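Trodton Two-Speed Paint Stirrer: worth the drawer space?

Posted 13/05/2021

I have now painted the spare room, the hallway and most of the laundry with the help of the Trodton stirrer, so I reckon I've earned an opinion. Short version: I like it a lot, the cord drives me up the wall (sorry), and the splash collar should have been in the box from the start.

For anyone who hasn't met one, it's a small handheld motor with a paddle on a long shaft. You drop the paddle in the tin, squeeze the trigger and let it fold the colour up from the bottom. My old method was a bit of dowel and a sore wrist. Tanner Sandhu from down the road lent me his drill attachment last November and I managed to fling primer on the dog, so I was keen on something slower.
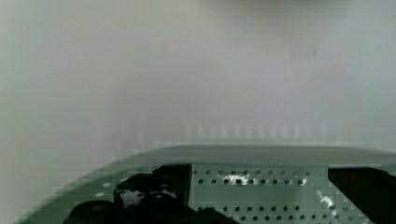
Colour was my main worry with the spare room. I'd chosen a pale grey-white from Oberholzer called Ernell, which looked lovely on the card, and I'd been warned by Mirjam Holzer at the paint counter that the very light greys show up lazy mixing worse than anything. She was right about my first tin, done by dowel, which went on patchy and had to be redone. Pale grey walls do shift on you, mind. You get a faint greenish-grey cast towards one side and a brighter bit in the middle, and I spent a whole evening blaming the stirrer for that before I tried the leftover paint on a bit of board and found it perfectly even. So no complaints about the mix!

The low speed is the one you'll use. High is meant for render and tile adhesive, and in a four-litre tin of acrylic it whips up so many bubbles that you have to leave the thing to settle over a cuppa. Low takes 3 minutes for a tin that's been sitting in the shed since goodness knows when, less for a fresh one. It's quiet enough to hear the radio over, too.

Gripes, then. The cord is 2 metres, so unless your power point is handy you're dragging an extension lead over the drop sheet. The trigger lock is on the left, fine for me but Valter is left-handed and swore at it the whole way down the hallway. And the paddle unscrews for cleaning with a little spanner that I have already lost once (it was in the tray with the rollers, of course).

I paid $40 for mine at the Prevcombe trade store, with the collar another few dollars on top. Buy the collar. If you're only touching up a skirting board, stick with the dowel, but for a whole room I'd get the Trodton again. Next up is the laundry ceiling, as soon as I can borrow a decent ladder.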